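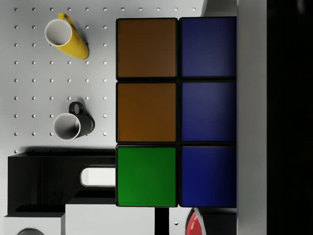
6 min read

4. Sales and footfall at the temporary shops

We compared two seasonal craft shops run by artists' groups in empty high street units. The first, Ritero, was open in a former shoe shop and took work on commission. The second, Plemau, charged each maker a flat fee for a shelf or a stretch of wall and let them keep everything they sold. Both opened in the run-up to Easter and closed at the end of April. The makers' own accounts of the two schemes are dealt with in Section 5.

4.1 Records used

Ritero kept a till record for each item, with the maker's initials and a price band. Plemau used a paper book for the first 13 days and a card reader after that, and the two do not match well. Where the book gave only a total for the day, we left that day out of the price comparison but kept it in the count of sales. Returned goods were removed from both sets. Gift vouchers were counted when they were spent.

Door counts were available for Ritero only. Plemau shared its entrance with a café, so any count there would have mixed the two sets of customers.

4.2 Results

The two shops recorded 898 sales between them, of which 700 were for cards, small prints or pottery priced under the lowest band limit. Larger framed work sold slowly in both places. At Ritero it was mostly bought by people who had already been in once and came back – the staff noted this in the day book, although they were not asked to.

Figure 4. Sales by week and price band, Ritero and Plemau. Days with totals only are left out.

Flat fees did not put off new makers in the way we had expected. Plemau had a larger share of people selling for the first time, and several of them split a shelf to halve the cost. The commission scheme drew more established makers, who tended to bring higher-priced work and to change their displays less often.

Position in the shop mattered more than we allowed for. Shelves beside the till did well under both schemes. At Plemau the back wall did so badly that the group cut the fee for it after the second week, and this makes the later weeks harder to compare.

4.3 Limits

Both shops were in market towns with steady passing trade, and the findings may not hold for a side street or a shopping centre. Earlier work by Nikolaidis on studio sales dealt with permanent premises – rent there is a fixed cost, whereas both of our groups had their units at a reduced rate. We have not tried to correct for this.

Posted 2019-03-29, revised after the shops closed

Shares 13 | Comments 4

Related items
Pricing handmade work: a survey of makers at Ollonik
Open studios and repeat visitors
Empty shops and short leases
Who buys prints?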